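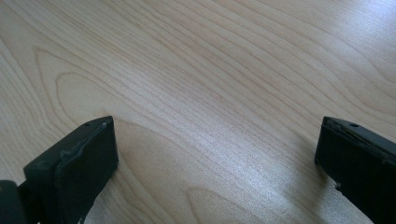 Odette Besson replied that she'd believe in house robots when one can wipe down her kitchen table without being told where the table ends.

Fair. Wiping is where we are too. Two black fingers, a wood tabletop, and nothing between them yet.

2019-02-22 count for the Kistley arm: 104 tries at picking up a flat rag, 53 good. Folded rag does better. Flat cloth on a smooth top gives the fingers very little to pinch.

Glare is the other problem. A shiny finish washes out under the lights and the software loses track of the surface. The pads wear as well, and the edges get rough.

The shop in Clivport wants it for clearing benches between jobs. I told them no, not yet. A person does a bench in 2 minutes and also notices the loose screw.
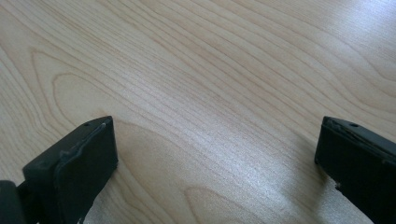
What I'd trust it with today

Moving same-size boxes from one shelf to another. Wisham ran 300 in a row with no drops. Dishes, laundry and crumbs can wait until July at least.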